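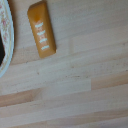 # 卡德姆镇图书馆延长开放时间，二楼阅览区本月恢复使用

2026年1月19日

卡德姆（Cadham）镇图书馆从本周起延长开放时间，闭馆时间由晚六点改为晚九点，周末同样适用。因更换供暖管道而关闭的二楼阅览区也已恢复使用，读者凭借书证即可入内，不需要提前预约。

图书馆在公告中说，延长开放的安排先试行到暑假前，之后根据夜间到馆人数决定是否保留。公告没有说明人数达到多少才算合格，只表示会在馆内和镇政府网站上公布每月的统计结果。

这次供暖改造由斯托萨德（Stosard）工程公司承担，工期比原计划多出两周。公司方面的解释是，拆开二楼地板后发现旧管道的走向与图纸不符，靠北墙的一段需要重新开槽。工程期间一楼照常开放，但儿童借阅区临时挪到了门厅旁边的小房间，不少家长反映地方太挤，推车进不去。现在儿童区已经搬回原处，门厅旁的小房间改作还书分拣室。

二楼阅览区恢复后共有68个座位，其中14个配有电源插座，集中在东侧靠窗的两排。馆方提醒，插座座位每次最长使用三小时，离座超过半小时的，工作人员可以将物品收到服务台保管。自带饮料须有盖，食物只能在一楼茶水间食用。

同一时间，图书馆还重新整理了馆藏目录。此次共有3344册图书重新编目，多数是地方史、农业技术和早年的期刊合订本，过去只能凭卡片查找，现在可以在馆内电脑和手机页面上检索。部分合订本纸张发脆，只供馆内阅览，复印需填写申请单，由工作人员代为操作。

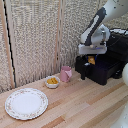
目录里也标出了每册书所在的书架和层号。馆方承认，期刊部分的层号还有差错，主要是搬运时几个书架的顺序排反了，预计月底前改完。读者如果按层号找不到书，可以把索书号写在服务台的纸条上，工作人员找到后会电话通知，一般不超过两个工作日。

新目录系统采用的是多诺（Dono）软件。旧借书证仍可使用，但第一次在手机页面登录时需要重新设置密码，初始密码为证件号后六位。没有手机的读者可以到服务台办理，带上借书证和一件有照片的证件。未满十二岁的儿童由家长代办，家长本人不必持有借书证。

借阅规则有两处变动。一是普通图书的借期由三周改为四周，可续借一次，有人预约的不能续借。二是取消儿童图书的逾期费，过去欠下的也一并免除。成人图书的逾期费标准不变，累计超过上限的，仍须先缴清再借。遗失图书照原价赔偿，也可以购买同一版本归还。

席里马（Shirima）路一侧的还书箱已经重新启用，全天可以投放。光盘和大开本画册不要投进还书箱，请在开放时间内交到服务台。正门前的还书箱因为箱门锁坏了，暂时封闭，配件到货后再恢复。

夜间开放期间，图书馆只安排一楼和二楼对外，地下书库在下午五点后不再提库。需要查阅书库资料的读者，应在下午四点半以前递交索书单，取出的资料可以留到闭馆前使用。打印和复印服务到晚八点半为止，投币机只收硬币，服务台可以兑换。

## 交通与停车

镇内公交的末班车目前在晚八点四十分经过图书馆站，早于新的闭馆时间。镇政府交通部门表示，正在与公交公司商量将末班车推后半小时，本月内会有答复。在此之前，乘公交的读者需要留意时间。

图书馆后院的停车场晚六点以后免费，入口仍在席里马路。由于施工时堆放过材料，靠围墙的一排车位地面不平，已用隔离墩围起，等天气转暖后重新铺设。自行车停放架从正门左边移到了右边，雨棚没有变动。
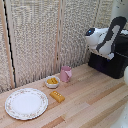 ## 本月活动

延长开放后的第一个月，图书馆安排了几项晚间活动，均为免费，地点在二楼西侧的活动室：

- 地方史资料查阅入门，讲解新目录的检索方法，以及如何申请复印旧期刊，晚七点开始，时长一小时。
- 成人读书会，每两周一次，首场书目已贴在服务台旁，馆内备有数册可供借阅，先到先得。
- 家庭朗读时间，适合四至八岁儿童，需家长陪同，晚六点半开始。
- 报税表格填写咨询，只提供表格和说明，不代为填写或提交。

活动室最多容纳三十人，除读书会外均不需要报名，满员后不再放人进入。活动日期如有调整，以馆内公告栏为准，电话也可以查询。

图书馆的春节闭馆安排尚未确定，馆方表示将另行通知。闭馆期间到期的图书，归还日期自动顺延至恢复开放后的第二天，不计逾期。

读者对夜间开放有意见或建议的，可以填写服务台的意见卡，或投入楼梯口的信箱。信箱每周开启一次，留下联系方式的会得到书面回复。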